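About the Sokerance Robotics Club

The Sokerance Robotics Club is the student robotics program of Georgiou College. It is open to students in the middle and senior years and has 105 members at present. The club meets in the design and technology wing after classes finish, and members may attend for one term or for the whole of their time at the College.

Our program

Members begin in the Foundation Group, where they learn to read simple code, plan a movement and keep a written log of their work. Most move on to the Project Group after two terms. No earlier experience is needed, and all software is supplied on College computers.

The Project Group works mainly in simulation. Its current project, Leneo, asks students to guide a two-armed robot through the rooms of a virtual home and to handle ordinary household items. Working in a simulated home allows several teams to practise at the same time, and a team may return to a task as often as its members wish.

Project Leneo: views from the simulated home 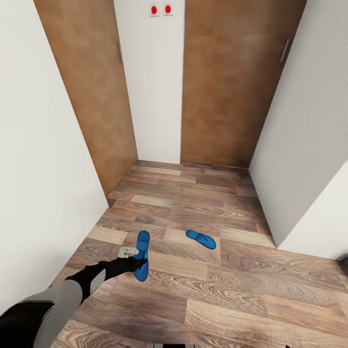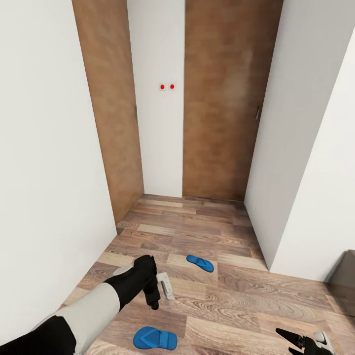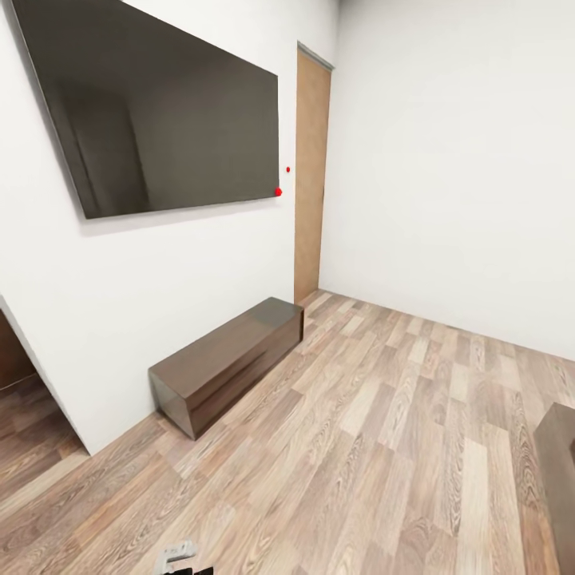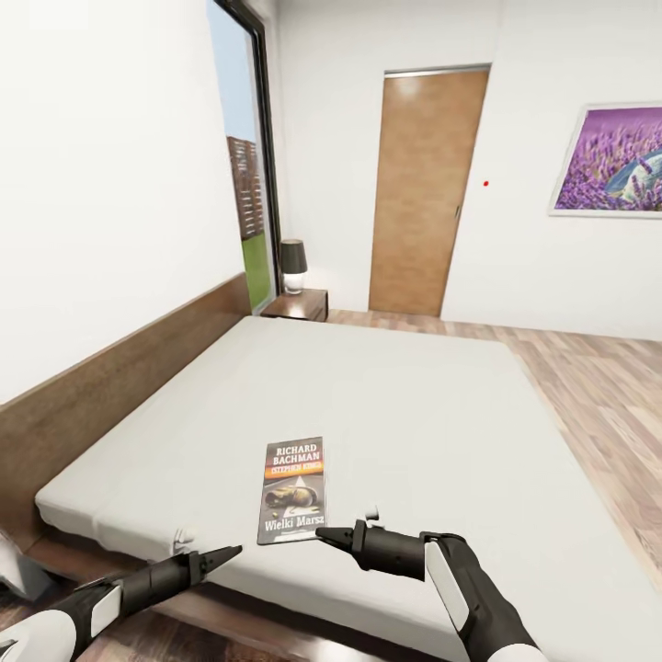 Each team is made up of three students, who share the duties of operator, programmer and record keeper. These duties rotate during the term – a practice the club has followed from its earliest days – and every member is expected to have held each of them by the end of the year. Logs are read by a supervising teacher and returned with written comments.

Competition

The club enters two teams each year in the Nato Cup, an inter-school event for simulated household robotics. Places are offered on the basis of attendance and the quality of a student's log. Members who do not compete are welcome to help with testing and with the display at the College open day in March.

Conduct and safety

Members are expected to treat shared equipment with care and to save their work to the club drive before leaving. Students using the workshop must first complete the College safety course. Food and drink are not permitted near the computers.

Joining the club

Enrolment forms are available from the technology office and must be signed by a parent or guardian. There is no membership fee. Families who would like to visit a session may arrange a time through the office – visitors are asked to sign in at main reception on arrival.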